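Flindora — Taller de preparación de materiales
Convocatoria de participantes para ensayo de clasificación y recogida de piezas

Publicado: 29 de julio de 2024
Referencia: Iseck / bloques y cubetas

Flindora busca participantes para un ensayo sobre clasificación de piezas pequeñas en cubetas compartimentadas. Los resultados se emplearán en la revisión de la línea Iseck, un sistema de almacenaje de sobremesa para aulas, talleres de montaje y ludotecas. No se requiere experiencia previa en logística ni en manipulación de materiales.

Objeto del ensayo

Se estudia cómo influye la disposición inicial de las piezas en el tiempo de recogida y en el número de agarres fallidos. Las piezas son bloques rectangulares de dos colores, rojizo y verde oscuro. En unas series se presentan separados y en otras en contacto por el lado largo — esta segunda disposición dificulta el agarre con dos dedos y es la que más interesa al equipo.

El recipiente es una cubeta metálica gris de dos compartimentos con un divisor inclinado. Al inicio de cada serie todos los bloques están en el compartimento delantero y el trasero se encuentra vacío. El participante traslada los bloques de uno en uno según el orden de color indicado en la hoja de serie.

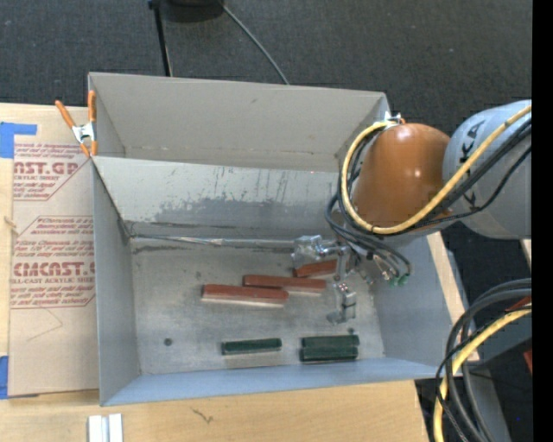

Cubeta de dos compartimentos con bloques rojizos y verdes en la parte delantera.

Tareas del participante

Completar 30 series de traslado por sesión, con pausa a mitad de sesión.
Anotar en la hoja cualquier bloque caído, girado o trasladado fuera de orden.
Devolver los bloques a la disposición de partida siguiendo la plantilla.
Responder a un cuestionario breve sobre fatiga de mano y muñeca.

Requisitos

Mayoría de edad.
Visión de los colores suficiente para distinguir rojo y verde; se realiza una comprobación previa.
Ausencia de lesiones recientes en manos, muñecas u hombros.
Disponibilidad para 2 sesiones en días distintos.
Comprensión de instrucciones escritas en español.

Se admiten participantes zurdos y diestros. La mano dominante debe indicarse en la solicitud y no puede cambiarse entre sesiones. Durante el ensayo no se permite el uso de anillos, pulseras ni guantes propios.

Condiciones

Las sesiones se celebran en el local de Flindora en Skultthorpe y duran casi 9 décimas de hora cada una, pausa incluida. La compensación se abona por transferencia una vez terminada la segunda sesión; el importe figura en la hoja de información que se envía a los admitidos. Quien abandone tras la primera percibirá la mitad. Los gastos de desplazamiento no están cubiertos.

Los registros se conservan con un código numérico, separado de los datos personales. El informe final estará disponible en noviembre para los participantes que lo soliciten.

Solicitudes

Escriban a Isabelle Gosselin, responsable del ensayo, mediante el formulario de contacto de Flindora, con el asunto «Iseck / bloques y cubetas». Indiquen edad, mano dominante y franja horaria preferida. La carta de motivación es opcional y no debe superar los 2000 caracteres. Las plazas se asignan por orden de llegada, y las solicitudes incompletas pasan a la lista de reserva.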